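Workshop tips, spring round. Posted Tuesday, May 16, 2023, for the Shehata robotics club and anyone else who builds for the Stendo cup.

I've judged the "take apart and put back" event at Stendo and I've coached for it, and I am less sold on it than most people who write these pages. Read the tips with that in mind.
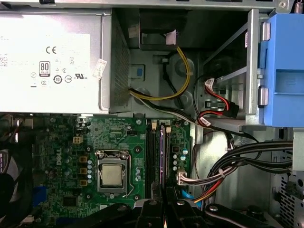
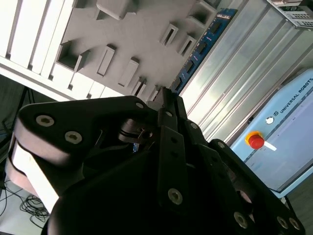
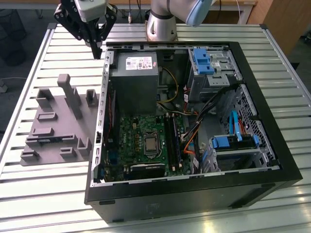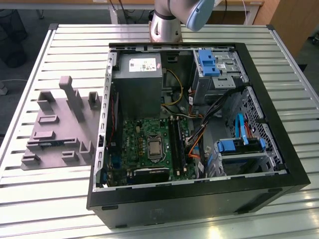
Most of what goes wrong in this event goes wrong before any code runs. A student will spend all of April tuning a grip force and then set the tower down at a slightly different angle on the day. Pick your spot on the slats and mark it. I like an aluminum slat table for this, the kind with grooves, as you can push a stop block up to the case and find the same place again tomorrow. Tape works for a week or so. After that it creeps, and the kid who put it down will swear it didn't.

**Parts holder.** Print it flat and print it heavy. Our first Trokisik plate weighed 184 grams and slid every time a finger brushed a post. The second one weighed 300 and slid less. Bolt it down. Double-sided tape is what people suggest online, and I have peeled enough of it off table tops to have an opinion.

**Tall posts.** Leave them out unless you can tell me what they hold. Students love a tall post. It looks like engineering, and then the arm has to go around it on every single pass.

**Cables.** Tie them back first. Old desktops are full of power leads that loop right over the part you want. The Drirora kit comes with a "cable avoidance" routine, which I have watched fail on a lead my nephew's hamster could have stepped over. Use cable ties. Cut the tails short and file the cut end if small hands will be in there.

**Memory.** Open the latches by hand during practice until the pulling and placing are solid. Yes, the rules say the robot does it on the day. Get one thing right first. And keep a stick or two that you know are dead for rehearsals, in a bag marked DEAD in big letters, because they get mixed in with the good ones otherwise and you'll lose a Saturday to it.

**Screws in the fingers.** Check them at the start of each session with the driver, not with your eyes. Don't go mad tightening either – snug is fine.

**Stop button.** Put it where the person watching can hit it without leaning over the table. Then make them hit it once on purpose. I'm told this is fussy.

**Counting runs.** Log all of them. One team's poster claimed 3064 practice runs. I asked to see the log, and it held 1509, a good many of them with nothing in the gripper. A short, true log beats that poster, at least when I'm judging.

**Old thermal paste.** Leave the processor alone unless your task needs it out. If you do pull it, wipe it with alcohol and a coffee filter. Paper towel sheds.

Does any of this teach robotics? Some. Mostly it teaches setting a table properly, and I'd guess the students who do well would have done well with a screwdriver. The club says the arm keeps them coming back on weeknights. Maybe so – attendance was good in April, but we also had pizza in April.

Spare standoffs are in the coffee can by the sink. Put the lid back on.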